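Workshop > Fabric and Banners > Hanging

Hanging a cloth backdrop without sagging

A plain cloth backdrop sags when its weight is carried by too few points. Most faults can be corrected before the cloth goes up.

Preparing the cloth

Wash new cotton at 60 degrees before cutting, then press it while slightly damp. Synthetics should be steamed from the back at low heat. Fold the top edge over twice and stitch it down to give the clips a firm grip. For storage, roll the cloth on a tube – fold lines are slow to drop out of heavy fabric.

Spacing the clips

Place one clip 2 inches in from each end, then divide the remaining width evenly. A panel 98 inches wide needs a clip every 12 inches or less. Heavier cloth needs closer spacing. Tighten from the center outward and check the top edge with a level.

Attaching letters

Foam letters are light, but they follow every fold beneath them. Lay the cloth flat, mark a chalk baseline, and space the letters by eye, with wide shapes such as M set first. Use fabric tape for temporary lettering and a few loose stitches for anything that stays up longer. Leave 4 inches clear below the hem.

Foam letters on black cloth, in two lines:

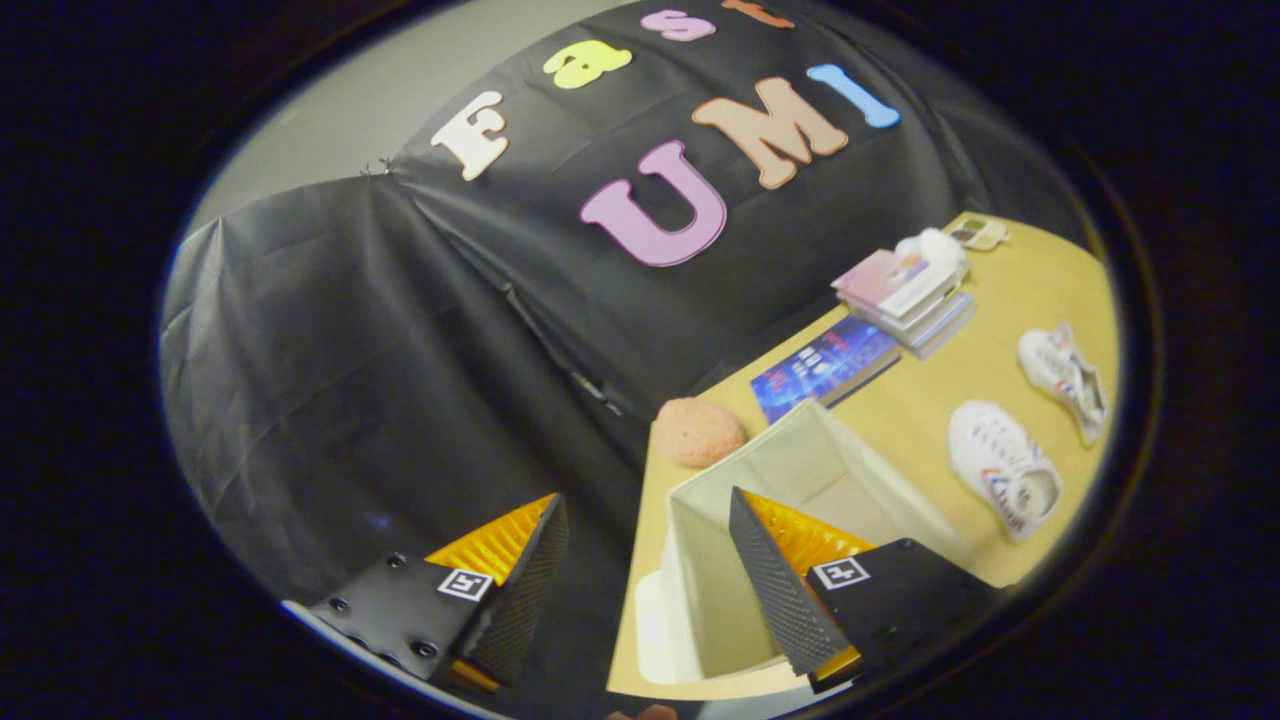
Weighting the bottom edge

Sew a narrow channel along the lower hem and slide in a length of chain or a flat metal bar. Remove the weight before washing.

Text: Marietjie Sibiya
4 comments | 60 shares
Contact | © Plundeswood Workshop Notes | Back to top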